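Subject: Re: [willolwood-tenants] Shared kitchens: crockery, dishwashers and the move to reusables 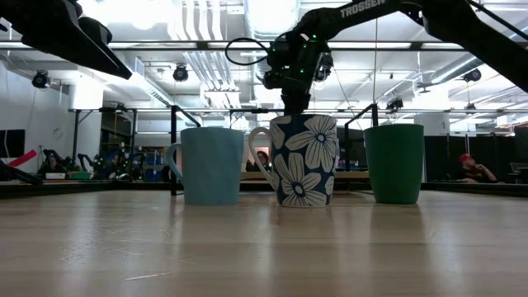
Mugs on the table at Willolwood, including the navy one with white flowers.

Dear members of the list,

Thank you to those who responded to the January circular. Ms Szewczyk's message is quoted below, and I have been asked to reply on behalf of Building Services.

On 18/01, Grażyna Szewczyk wrote:
> Our floor supports the withdrawal of disposable cups in principle.
> Before it takes effect, could Building Services please confirm:
> who is responsible for washing and restocking; whether personal
> mugs may be left in the shared cupboards; and what is to be done
> for external visitors, of whom we receive a good many.
> I would also note that the dishwasher on the Idby side has not
> drained properly since before the summer shutdown. It would be
> difficult to ask staff to give up paper cups while it is in
> that condition.

Washing and restocking. The evening cleaning contract will be varied so that both dishwashers are run and emptied once each weekday, commencing at 5 pm. Tenants remain responsible for loading their own items during the day. Crockery should not be left in the sinks overnight, as the cleaners are not contracted to wash by hand.

Personal mugs. These may be kept in the shared cupboards provided they are labelled on the base. Unlabelled items will be treated as common stock. Mugs with metallic trim should be kept at desks and washed by their owners, as the detergent now supplied is unsuitable for them.

Visitors. A set of 24 plain cups and saucers will be held at reception for meetings and may be booked through the usual room form. Groups of more than 20 should give two working days' notice. Tenants engaging outside caterers are asked to specify reusable cups in the order.

Idby dishwasher. The fault has been traced to the waste line and a plumber has been engaged. We accept that this should have been attended to sooner. Disposable cups will continue to be stocked in the Idby kitchen until the repair has been signed off, and the changeover for that kitchen will be deferred accordingly.

For information, the building went through some 4,000 paper cups last quarter. The plastic lining means they cannot go in the yellow-lidded recycling bins, and they have been a regular source of contamination notices from our waste contractor. Food scraps and tea leaves should continue to go in the green caddy. Tea bags should go in general waste unless the box states that they are compostable.

The Olero kitchen will change over first. Remaining sleeves of cups there will be moved to Idby and should not be taken to individual offices.

Questions about the cleaning variation may be sent to me directly. Faults should be lodged through the maintenance portal so that they receive a job number.

Yours sincerely,

Ah-rin Seol
Building Services, Willolwood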